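Research > Working Papers > Shared Workspaces > Section 4

Last updated: 9/3/23

We use cookies to remember your preferences. Accept | Manage settings

4. What Lives on the Floor

4.1 The floor as a shelf

Every workshop we visited had a rule about keeping the floor clear. In Ollville it was painted on the wall in letters a foot high, and a stack of offcuts hid the second half of it. We mention this with affection, as our own office in Flastden would not have passed either.

Earlier studies of shared workshops have dealt mostly with benches, wall storage and sign-out sheets. Floors come up under "hazards" and then vanish. Our floor inventory recorded 519 objects in the 2 workshops, leaving out furniture, fixed machines and anything with a person standing on it. (One stool was reclassified twice.) Each object was sorted by how it seemed to have come to rest: parked, dropped, waiting or living there.

"Parked" covers things put down during a job, with every sign that somebody means to come back. "Living there" covers things whose place is the floor, whatever the label on the shelf says. The two are hard to tell apart in a single visit. Dudek coded anything with dust on top as living there. Dlamini argued that this would make residents of most of the staff, and the dust rule was dropped before the second round.

4.2 Hoses and cords

Equipment with a hose was the most sociable thing on the floor. The machine itself takes up a modest circle. The hose then claims the territory next door, and smaller objects settle nearby. We measured the two separately, drawing one outline around the body of the machine and another around the hose at its widest loop. In Figure 2 the hose makes its large arc to the left of the red housing, and a black square plate lies on the floor a short way off. We coded the plate as waiting, which is our category for objects about which we had no better idea.

Figure 2. Red round-bodied equipment on a workshop floor, with black hose and warning label.
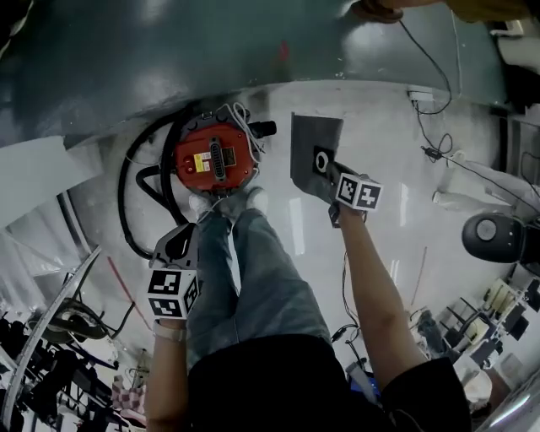 Why not just hang the hoses up?

Hooks were fitted at both sites, and people used them for coats.

The coats deserve a word. At the Okeke site the hooks had gone up beside the door, where a visitor with a coat reaches them well before a member with a hose does. Moving them to the far wall was proposed in September and was still being proposed when we left. Zumeo, the storage supplier used by both workshops, offers a hose reel that would settle the matter. It was sitting in its box when we made our inventory, and was duly entered as an object on the floor.

4.3 Walking around it

Members rarely complained about any of this. We logged 3490 crossings of the main aisle, and in around 200 of them the walker stepped over or went around something without breaking off a conversation. Asked afterward what they had avoided, most could not say. One member described the aisle as completely clear while resting a foot on a toolbox.

We take this as a sign that detours become part of the room's layout fairly quickly. New members slowed down at the same spots for their first few visits and then stopped slowing down. Tape marks were less persuasive. Yellow tape laid to keep an aisle open at Ollville was treated as a neat border to line things up against, and the aisle did look tidier for it. Section 5 takes up the benches, where matters are worse.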